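Clearing the Big White Table: A Few Words on Recycling at Tatdale

53 Shares 19 Comments
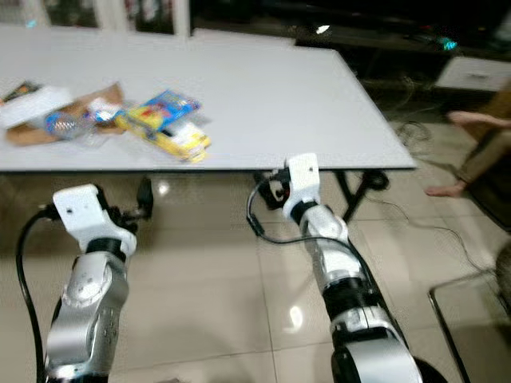 July is when the recycling at Tatdale gets away from us, and I say that with love, as one of the worst offenders in the building. People are in and out for the summer workshops, the deliveries from Hanix keep on coming, and by four in the afternoon every flat surface has collected a little something. I've grown fond of sorting it all out on a tabletop before anything goes near a bin, where you can get a proper look at what you have. Take a flattened piece of brown cardboard, a clear plastic bottle with a blue label and a crumpled white-and-blue wrapper, all lying within reach of each other, and you have most of our weekly questions right there!

The cardboard is the easy one, so please keep on flattening it (the Clusodstead depot took 70 bundles from us last month, and they were very kind about the string). Bottles should be empty, with the cap screwed back on, and the label can stay where it is. Wrappers are the ones that catch us all out. If it crinkles and springs back when you squeeze it, it goes in the trash for now, though Bouvier has been talking about a soft plastics bin by the back stairs and I am keeping my fingers crossed.

One more small thing while I have you. Folded paper and little boxes can go in with the cardboard, but do peek inside first, as last month I very nearly sent off a perfectly good set of door keys. They are still in the front office if they happen to be yours.

Share this Leave a comment (19)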